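4. Tracking a bilateral relationship

This section explains how to set up a country-pair file in the Tidik desk edition and how to keep it current. Read section 3 (Sources and permissions) first. The steps assume that the Shirima treaty index is already installed and that your account has Editor rights.

4.1 Creating the country pair

1. Open the Pairs panel and select New pair.

2. Enter the two states by their three-letter codes. The order does not affect results, but it does set the order of the columns in printed reports.

3. Set the start year. The index holds 3,254 instruments, and a pair opened with no start year loads every one that names either state.

4. Under Scope, choose Bilateral only or Bilateral and shared. Shared instruments are multilateral agreements to which both states are party.

5. Select Save. The pair appears in the left column with the status Pending until the first index run has finished.

Note: A successor state is treated as a separate party. To carry older instruments forward, open the Succession tab and link the two entries by hand. Tidik does not infer succession from dates or from the name of the state.

4.2 Entering official visits

Visits are recorded separately from agreements. An agreement signed during a visit must be entered in both places and then linked.

1. Select the pair and open Visits.

2. Choose the rank of the visiting official. The list has 29 ranks. If the title used by the sending state is not listed, choose the nearest rank and type the original title in the Title field.

3. Enter the arrival and departure times in the local time of the host capital.

4. Mark the visit as Announced, Confirmed or Completed. Only completed visits count toward the contact score.

5. Attach the joint statement, if one was issued. When each side has published its own text, attach both and tick Divergent texts.

Caution: Do not paste a press summary into the Joint statement field. The comparison tool reads this field as agreed language and will report false changes the next time a statement is added.
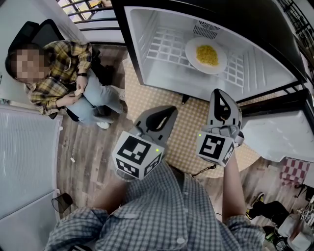

Two hand-held grippers, each with a marker cube and a green indicator light.

4.3 Stopovers and linked pairs

An official who visits two capitals on one trip creates an entry in each pair. By default the entries are independent. Use Link trip only when both host governments were told of the full route in advance.

1. Open the first visit and select Link trip.

2. Choose the second visit from the list. Visits that begin more than 20 days after the first are not shown.

3. Select a weighting. Equal divides the trip evenly between the pairs. By duration divides it by hours spent in each capital.

Note: Linked trips are shown with a gray bar in the timeline. Removing the link does not delete either visit.

4.4 The contact score

The contact score runs from 0 to 100 and is recalculated at 02:00 server time. It reflects the number and rank of completed visits, the number of instruments in force, and open consular disputes. It is a measure of activity. Two governments in the middle of a serious quarrel may score above 40 if their ministers meet often.

Do not compare scores produced under different rule sets. The rule set is printed at the foot of each report. Reports made before the September update carry the Drillmont rule set, which gave working-level talks no weight.

4.5 Exporting a report

1. Select the pair, then Report, then Export.

2. Choose Brief or Full. The full report includes the text of every attached statement.

3. Check the Restricted box if any source is marked for internal use. The export stops if a restricted source is present and the box is clear.

4. For delivery to a Cluvness archive, set the format to Packed. Other formats are accepted by the archive but lose the trip links.

If the export stops with message E-7, an attached statement has no language tag. Open the statement, set the tag, and repeat step 1.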